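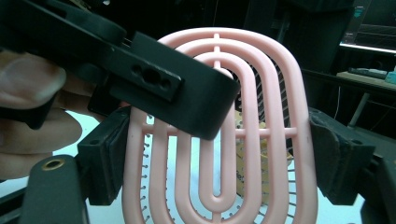

3. 자료와 방법

3.1 분석 대상

본 연구는 독립 음반사 질리아(Jillia)가 낸 정규 음반 9장과, 이 음반들을 다룬 평문 112편을 분석 대상으로 삼는다. 평문은 모두 온라인 음악 잡지 브리르크스카(Brirkska)와 벌리(Berley) 지역 음반점이 발행하던 소식지에서 모았다. 두 매체는 성격이 다르다. 브리르크스카는 편집진이 원고를 청탁하고 교열을 거쳐 싣는 반면, 음반점 소식지는 단골 손님과 점원이 쓴 글을 거의 그대로 실었다. 소식지의 글에는 필자 이름이 빠진 경우가 많아 필자별 비교는 하지 않았다.

수록 기준은 단순하다. 한 음반만을 다룬 글이어야 하고, 수록곡을 하나 이상 제목으로 언급해야 한다. 여러 음반을 묶어 소개한 연말 결산 기사, 공연 후기, 음악가 인터뷰는 제외하였다. 인터뷰에 짧은 음반평이 딸린 경우에는 음반평 부분이 독립된 제목을 가지고 있을 때만 포함시켰다. 같은 글이 두 매체에 모두 실린 사례가 있었는데, 이때는 먼저 실린 쪽을 택하고 나중 것은 버렸다. 나중 판본에서 문장이 고쳐진 경우가 있으나 곡 순서에 관한 서술에는 차이가 없었다.

음반의 발매 형태도 기록하였다. 질리아의 음반은 대부분 바이닐과 디지털 음원으로 함께 나왔고, 초기 음반에는 카세트판이 따로 있다. 카세트판은 양면의 길이를 맞추려고 곡 순서를 바꾼 경우가 있어, 평자가 어느 판을 들었는지에 따라 서술이 달라질 수 있다. 평문에 판본이 밝혀져 있지 않으면 언급된 곡의 위치를 보고 판단하였으며, 판단이 서지 않으면 ‘미상’으로 두었다.

3.2 ‘곡 순서 서술’의 정의

선행 연구에서 곡 순서는 주로 제작자의 의도를 밝히는 자료로 다루어졌다. 본고의 관심은 듣는 쪽에 있다. 평자가 곡의 배열을 어떤 말로 옮기는지, 그 말이 음반 전체에 대한 평가와 어떻게 이어지는지를 보려는 것이다.

이를 위해 ‘곡 순서 서술’을 다음과 같이 정의한다. 곡 순서 서술이란 한 곡의 인상을 그 곡의 앞이나 뒤에 놓인 곡, 혹은 음반 안에서의 위치와 관련지어 말하는 문장을 가리킨다. “첫 곡부터 드럼이 크다”는 문장은 위치를 언급하지만 관련짓지는 않으므로 제외된다. “첫 곡의 드럼이 워낙 커서 다음 곡의 기타가 얇게 들린다”는 문장은 포함된다. 경계에 놓인 문장은 적지 않았다. 예를 들어 “후반부는 처진다”는 문장은 위치에 대한 평가이면서 앞부분과의 비교를 암시한다. 이런 문장은 같은 문단 안에 비교 대상이 드러나 있을 때만 포함시켰다.

분류는 두 명의 연구자가 따로 진행한 뒤 결과를 맞추어 보았다. 의견이 갈린 문장은 원문 전체를 다시 읽고 합의하였고, 합의에 이르지 못한 문장은 분석에서 뺐다. 음반을 듣지 않은 상태에서 분류하는 방안도 검토하였으나, 곡 제목만으로는 문장이 가리키는 대목을 알 수 없는 경우가 많아 음반을 들은 뒤에 분류하기로 하였다.

3.3 서술의 유형

수집한 문장은 크게 연결형, 대조형, 회귀형으로 나뉜다.

연결형은 두 곡이 이어지는 방식을 말한다. 앞 곡의 잔향이 다음 곡의 첫 음과 겹친다거나, 조성이 같아 한 곡처럼 들린다는 서술이 여기에 속한다. 홀리스(Hollis) 스튜디오에서 녹음된 음반들에 대한 평문에서 이 유형이 두드러졌다. 홀리스의 녹음은 곡과 곡 사이의 무음 구간이 짧은 편이고, 일부 음반에서는 실내 소음을 지우지 않고 다음 곡까지 이어 놓았다. 평자들은 이를 ‘숨’, ‘문틈’, ‘복도’와 같은 말로 표현하였다.

대조형은 이어진 두 곡의 차이를 말한다. 빠르기, 음량, 악기 편성, 노랫말의 분위기가 자주 거론된다. 대조형 문장은 긍정과 부정이 고르게 섞여 있어서, 같은 대목을 두고 한 평자는 “정신이 번쩍 든다”고 쓰고 다른 평자는 “판을 잘못 올린 줄 알았다”고 썼다. 두 번째 음반을 다룬 글에서는 전작의 대조 방식과 비교하는 서술이 따라붙는 경우가 많았다.

회귀형은 음반의 뒤쪽에서 앞쪽의 선율이나 음색이 되돌아오는 것을 짚는다. 이 유형은 긴 글에 몰려 있다. 1,000자가 넘는 평문에서 주로 나타나며, 짧은 소식지 글에서는 드물었다. 되돌아오는 선율을 알아차리려면 음반을 여러 번 들어야 한다는 점을 감안하면 마감 조건의 영향도 있을 것이나, 이를 확인할 자료는 얻지 못하였다.

세 유형이 한 문장에 함께 나타나기도 한다. 이런 경우에는 문장의 서술어가 가리키는 쪽으로 분류하고, 나머지 유형은 보조 부호로 적어 두었다. 보조 부호는 4장의 집계에는 넣지 않고 5장의 논의에서만 사용한다.

3.4 자료의 한계

대상이 한 음반사에 한정되어 있으므로 결과를 독립 음악 비평 전체로 넓히기는 어렵다. 질리아는 설립 초기부터 음반 단위의 감상을 강조하였고, 보도자료에도 곡 순서에 대한 설명을 자주 넣었다. 평자가 보도자료의 표현을 가져다 썼을 가능성이 있다. 남아 있는 보도자료와 평문을 대조하여 표현이 그대로 겹치는 문장에는 따로 표시를 하였으나, 보도자료가 남아 있지 않은 음반에 대해서는 같은 작업을 할 수 없었다.

소식지의 보존 상태도 고르지 않다. 벌리의 음반점은 매달 소식지를 냈지만 3월호는 여러 해에 걸쳐 빠져 있고, 남은 호 가운데에도 면이 찢기거나 글자가 번져 읽을 수 없는 것이 있다. 읽을 수 없는 부분이 음반평에 걸친 글은 대상에서 제외하였다.

그림 1. 분홍색 플라스틱 브러시의 머리 부분. 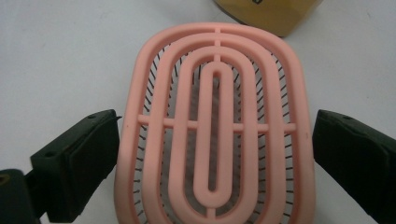 4. 결과

4.1 매체에 따른 차이

브리르크스카의 평문에서는 연결형과 회귀형이 우세하고, 소식지에서는 대조형이 우세하다. 차이는 글의 길이만으로 설명되지 않는다. 길이가 비슷한 글끼리 견주어 보아도 소식지의 필자들은 이웃한 곡의 차이를 먼저 말하고, 브리르크스카의 필자들은 음반 전체의 흐름을 먼저 말한다.

소식지 글의 상당수는 매장에서 음반을 틀어 놓은 경험에서 출발한다. 손님이 고개를 들었다거나, 화요일 오후에 틀기에는 B면이 너무 조용하다는 식이다. 이런 글에서 곡 순서는 매장의 분위기가 바뀌는 지점으로 기록된다. 바이닐을 뒤집는 순간도 자주 나온다. A면의 마지막 곡과 B면의 첫 곡은 디지털 음원에서는 바로 이어지지만, 소식지의 필자들은 그 사이에 생기는 공백을 곡의 인상에 포함시켜 썼다.

브리르크스카의 평문에는 면을 뒤집는 행위가 거의 나오지 않는다. 대신 ‘전반부’와 ‘후반부’라는 말이 쓰이는데, 그 경계가 실제 면의 경계와 어긋나는 경우가 있었다. 판본이 디지털 음원으로 확인된 글에서 특히 그러하였다. 평자들이 나눈 경계는 대체로 가장 느린 곡의 앞이나 뒤에 놓인다.

4.2 첫 곡과 마지막 곡

위치별로 보면 서술은 음반의 양 끝에 몰린다. 첫 곡에 대해서는 연결형과 대조형이 함께 쓰이고, 마지막 곡에 대해서는 회귀형이 많다. 마지막 곡이 조용한 음반에서는 두 매체 모두 그 곡을 음반의 결론처럼 다루었다. 마지막 곡이 빠르거나 갑자기 끊기는 음반에서는 평가가 갈렸고, 다시 첫 곡으로 돌아가 듣게 된다는 서술이 두 매체에 모두 나타났다.

가운데 놓인 곡들은 묶여서 언급되는 일이 많다. 연주곡이 끼어 있을 때는 그 곡이 길이에 비해 자주 언급되었는데, 대부분 뒤에 오는 노래를 설명하기 위한 것이었다. 연주곡 자체의 선율이나 편성을 말한 문장은 적다.

편집부 문의: 학술지 홈페이지 내 연락처 | 저작권은 저자와 발행처에 있음 | 맨 위로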